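I have been keeping a paper journal since college, and in all those years I never owned a proper pen case. Pens lived in mugs, in coat pockets, in the bottom of my bag with the crumbs. So when my sister gave me the Hedlund roll-up case for my birthday last August, I was thrilled, and also a bit worried that I'd be too messy a person to use it.

I've now carried it for long enough to have opinions! It's a waxed canvas roll with a leather tie, and it comes in two sizes. Mine is the larger one. The slots are stitched snugly, which I love for slim pens and love a good deal less for fat markers. My chunky highlighters go in with a push and come out with a tug, and if I'm in a hurry I just don't bother – they end up loose in the bag again, the same as before.
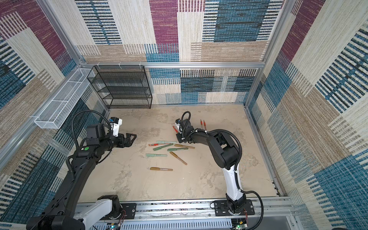
*Pens and markers, out and scattered.*

The canvas has softened nicely. I spilled coffee on it at the library and most of it wiped right off with a napkin, though there's a faint ring near the tie that I've decided to be fond of. The leather tie is the weak spot. It's long, it wraps around twice, and it loosens if the case isn't full. My friend Ebbe Aasen has the Perkeo zip case and teases me every time I stop to rewrap mine. His is quicker, I'll give him that, but it doesn't lie flat on a table, and I really do like seeing all my colors in a row while I write.
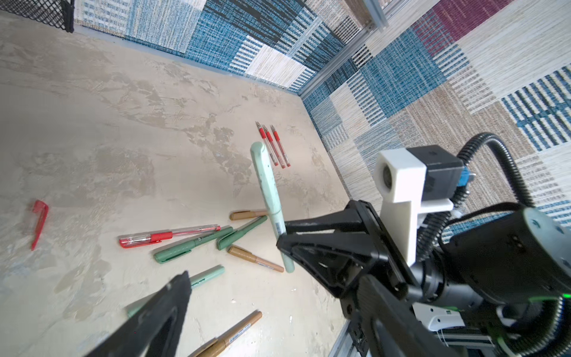 *Sudska, 13/01/2024*

A little update after taking it along on a trip. I packed it fuller than I should have, with my everyday pens, a mechanical pencil, a stubby ruler and a pastel set I'd bought for the holidays, and it held up fine. One line of stitching on the end slot has started to fray. I trimmed the thread and dabbed on some clear glue, and so far it's holding.

I also filled over 400 pages of journal this past year, so this case has been opened and closed an awful lot, and the canvas itself shows hardly any wear. If you mostly carry slim pens and you like a slow start to your writing time, I think you'd be very happy with it. If you're a marker person, try the Prosach box first, or at least hold one of each before you buy.

I'm giving it four stars, and I'd go higher with a better tie.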